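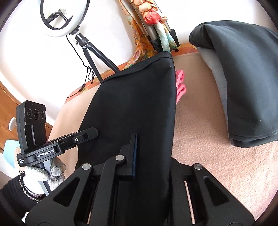

Black fabric cover over a boxy shape, on carpet.

Fabric covers: fitting, washing and putting away

A loose fabric cover is the cheapest way to keep dust off something boxy that has to live on the floor. Storage cubes, ottomans, a stack of archive boxes, a heater over summer (unplugged and stone cold), all of them do better with a cloth over the top. Most of the trouble people have with covers comes down to size and lint.

Measuring

Measure the height, go over the top, and down the other side. Do the same front to back. Add 3 cm to each measurement for ease, plus whatever you need for the hem. If the cover is going on carpet, stop it a finger's width short of the pile. A hem that drags picks up fluff and gets sucked into the vacuum head.

For a cube 40 cm each way, a piece of cloth 132 cm square will do as a plain throw-over with the corners left hanging. If the corners annoy you, fold each one like a parcel and put in a few stitches by hand.

Choosing the cloth

Dark cloth hides scuffs and shows lint. Light cloth is the reverse. Black cotton drill is a good all-rounder and irons flat. Fleece is soft and drapes well but it grabs every hair in the house. Avoid anything with a rubbery backing if the cover will sit in direct sun, as the backing goes sticky after a couple of summers and can mark whatever is under it.

The Plostard ready-made covers come in three sizes and are fine if your item happens to match one. The Kwon ones are cut more generously and have a proper seam along the top edge, so they are easier to line up.

Putting it on

1. Vacuum the carpet first, then wipe the item down. A cover put over dust keeps the dust in.
2. Turn the cover inside out and put your hands into the two back corners.
3. Grip the back corners of the item through the cloth and fold the rest forward over the top.
4. Push the fabric in at the base with the flat of your hand. Work from the middle out to the corners.
5. Straighten the top seam last.

Knit gloves are handy for this if your skin catches on the fabric. Take rings off. A claw ring will pull a thread in seconds.

Lint and pet hair

Use a barely damp rubber glove and stroke in one direction. Sticky rollers work too but you will go through a lot of sheets on a big cover. Do it before washing. Wet hair mats into the weave and is much harder to shift.

Washing

Shake it outside first. Wash dark covers inside out in cold water, by themselves the first time. Check the tub and the floor near the laundry basket for small stuff before you start the machine. One pink sock in with a black cover comes out grey.

Spin at 600 and hang it over two lines so it doesn't crease down the middle. Keep it out of full sun if you care about the colour. Cotton can shrink on the first wash, so if you are sewing your own, wash the cloth before you cut it.

Carpet underneath

Move the item every so often. Pale carpet will show a square where it has been shaded. Dents in the pile come up with an ice cube left to melt in each one, then blotted and teased up with a fork. Test in a corner if the carpet is wool.

Also check for carpet beetle while you have it shifted, particularly in October when the weather warms up. Run the crevice tool along the skirting.

Storing covers

Roll, don't fold. Nine covers fit standing up in a Cuson tub if they are rolled firmly. Write the size on a bit of masking tape and stick it to the outside of the roll.

Fesero Home Tips | Contact us | © 2022 Fesero | Back to top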